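Can a machine put the dishes away yet?
Project report, Household Automation module
Precious Magagula

1. What the project was for

The brief asked us to pick one ordinary chore and find out how close a robot arm is to doing it without help. I chose putting crockery away in a kitchen cupboard. It is a dull job that most people do every day, and it has four parts that can be tested separately: open the door, pick up the item, place it on the shelf, close the door.

I had expected the picking up to be the hard part. Most of this report ended up being about the door.

2. Set-up

All the work was done in simulation. The kitchen came from the Wukmont scene set, which has several cabinet styles and lets you change the wood finish, the wall tiles and the lighting between runs. The arm was the Hoduvier model with a two-finger parallel gripper, and the view used for control was the one looking out over the fingers.

The controller was trained on 3,000 recorded runs from the department's store. I then ran 1,000 test attempts at the door on its own, starting in April, with the cabinet finish and the arm's starting position changed each time. A run counted as a success if the door was open far enough for a dinner plate to pass through and the arm had not hit the frame hard enough to trip the force limit.

3. Results for the door

The arm opened the door in 846 of the 1,000 attempts. That is better than I thought it would be, but it would still annoy anyone who had to live with it.

The failures were mostly of one kind. Once the gripper is close in, the door fills most of the view and there is very little left to judge distance by. A panelled door gives the controller the groove and the outer edge to work from, and it did better on those than on flat ones. Strong wood grain made things worse, as the edge detector sometimes followed a streak in the grain instead of the real edge. Deep shadow inside the cabinet was a problem too – the controller tended to treat it as a solid surface and stop short.

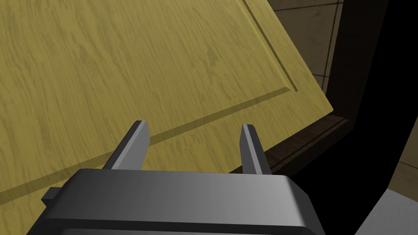 4. The other three parts

Picking up was reliable for plates and poor for mugs, where the handle got in the way. Placing worked if the shelf was clear. Closing the door was easy, and a gentle push with the side of the gripper was enough.

I did not have time to run the whole chore from start to finish more than 4 times. It was completed once, with two plates.

5. Comparison with other work

Molefe, the earlier student project on drawers, had fewer failures, but a drawer moves in a straight line and a door swings towards the arm. The Faminico group used a suction cup on flat doors, and I would like to try that next on the same set of cabinets.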